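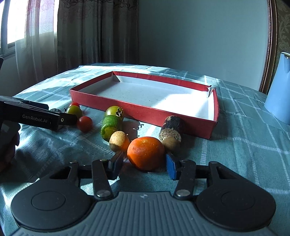 Print this page
E-mail this page

Ticket 141: Stidus order form losing items from saved baskets
Opened by: Magesa veg box desk
Status: open, waiting on Latmont

Hello again, and thank you for being so patient with us last time. The trouble began after the April update. A customer builds her order, saves it, comes back after tea, and whatever she added last has gone. The total at the bottom still charges her for it, so we've had some rather puzzled telephone calls!

Entry 1, Jul 31, 2006
I made a test order of 14 items on the office machine and saved it. When I opened it again the last line was missing. I tried once more with 5 items and they all stayed put, which cheered me up for a minute or two.

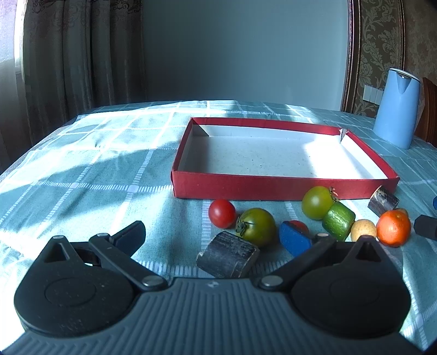
Vegetables and fruit in front of the red box.

Entry 2
Your colleague on the Latmont desk kindly suggested clearing the stored pages, so I did that and restarted (the old thing takes an age, I made a pot of tea). Same result, I'm afraid. I then borrowed the laptop from Giva next door, and it lost the very same line, so I don't think our computer is to blame.

Entry 3
Long product names seem to matter. If I shorten every name to under 40 letters the basket saves properly, even the big one. I've renamed the root vegetables for now and left the rest alone until I hear from you, as the labels print from the same list and I'd hate to muddle those too. 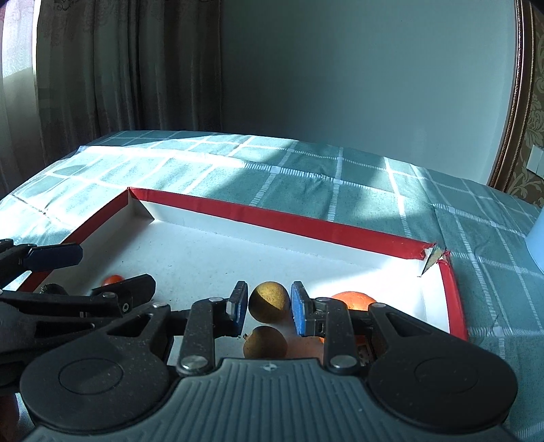 Still to do
- Latmont to check the length of the name field in Stidus
- Put our full product names back afterwards, please
- Correct the totals on saved baskets

Print this page
E-mail this page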